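Section 12. Publishing a land listing in the Marenero owner panel

This section explains how to put a plot of land for sale or for long lease on the Marenero site. It is written for owners and for small agencies. If you sell a finished villa or a house, go to Section 19, because the form is different.

Before you start

Keep these papers near you:
- the land certificate, scanned in color, all pages
- the latest tax receipt for the plot
- the zoning letter from the local land office
- the access agreement, if the road crosses the land of a neighbor

The panel saves your work only when you press Save Draft. If you leave the page before this, the text is lost.

Creating the listing

1. Log in and open My Properties. Press New, then choose Land.

2. Choose the type of title: Freehold or Leasehold. For Leasehold, a second field opens where you enter the years that remain. Enter the years from today, and not the full years of the original contract.

Caution: The type of title can not be changed after the listing is published. If you made a mistake, you must delete the listing and begin again, and the number of visits goes back to zero.

3. Enter the size exactly as it is written on the certificate. You can use square meters, hectares or the local unit. The panel converts it for the visitor. Do not round up. A buyer who orders a survey will find the difference.

4. Choose how the price is shown: Total, or Per Unit. In Per Unit mode the field Minimum Sale becomes active. Use it if you agree to divide the plot. If you sell only the whole land, leave this field empty.

5. Place the map pin. Drag it to the entrance of the plot, not to the center, so that visitors arrive at the correct side. If you do not wish to show the exact place, switch on Approximate Area.

Note: With Approximate Area the pin is replaced by a circle. The real position is sent only to buyers whose request you accepted.

6. Fill in Road and Services. State the width of the road at its most narrow point. For water and electricity, choose On Plot, At Border or Not Available. "Coming soon" is not accepted by the reviewers, even when the works are already paid.

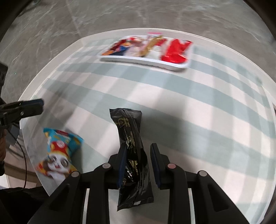
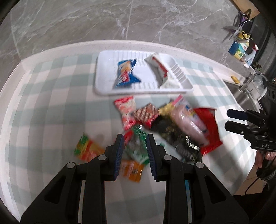 On step 6, a reader of the previous edition asks what to choose when the electric pole is standing on the other side of the road. My plot has a pole opposite the gate and the agent from Brarkard told me to write On Plot, but the reviewer sent it back two times. Can the manual please say it clearly?

The correct choice in this case is Not Available, with the distance to the pole written in the Remarks field. At Border is for a connection point which touches the limit of the plot.

7. Write the description. The minimum is 100 words. Begin with facts: slope, shape, view, what stands on the neighboring land. If there is a river or a ravine, write which part of the land can be built on and which part is inside the protected strip.

8. Upload the papers in the tab Documents. They are not visible to the public. Maximum 23 files for each listing.

9. Press Send for Review. The status changes to Waiting. You can still edit the description and the price, but every change puts the listing at the end of the line again.

After the review

If the listing is accepted, the status becomes Online and you receive a message with the link. If it is returned, open the tab Comments and look for the lines in red. Correct only these lines and send again.

Caution: Never send the certificate to a buyer by private message. Use the button Share Copy, which prints the name of the buyer across each page.

Agencies that use the Gruleo calendar can connect it under Settings, Visits. Requests for a visit then appear in both places. When you cancel a visit in Gruleo, cancel it also in the panel, as the connection works in one direction only.

To take a listing offline after the sale, choose Sold and enter the month of signature. The page stays in your archive and can be opened from My Properties, Closed.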